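Questions I get about my bond newsletter

Updated Sep 8, 2024

I write Plallmont, a little newsletter about government bonds for people who don't work in finance. The same questions keep landing in my inbox, so I've put my answers in one spot (keep sending them, though, I love getting mail!).

How often does it come out?
Twice a month, usually in the morning. I skipped one issue in May when I moved apartments, and I heard about it from a lot of you.

Why do bond prices drop when rates go up?
Say you own a bond that pays 2 percent, and then new ones come along paying 3. Who wants yours at full price? You'd have to knock something off to sell it, and that discount is the price drop you see on your statement.

Do you own the bonds you write about?
Some of them, yes. I hold a mix of short Treasuries through Rerkley, my broker, and I say so in any issue where it matters.

What does "spread" mean?
It's the gap between what two governments pay to borrow for the same length of time. If Italy pays more than Germany for ten years, that extra bit is the spread, and when investors get nervous it usually widens.
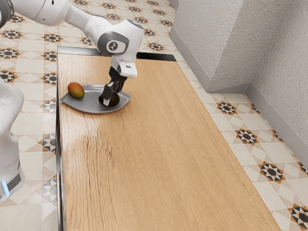
What does a subscription cost?
The regular issue is free. The long version, with my charts and the reader mailbag, is $50 a year, and you can cancel whenever you like from your account page.

Can you tell me what to buy?
Sorry, no! I'm not an adviser and I don't know your bills, your age or how well you sleep when markets get ugly.

Where can I find old issues?
They're all in the archive, newest first, and the search box works on country names too.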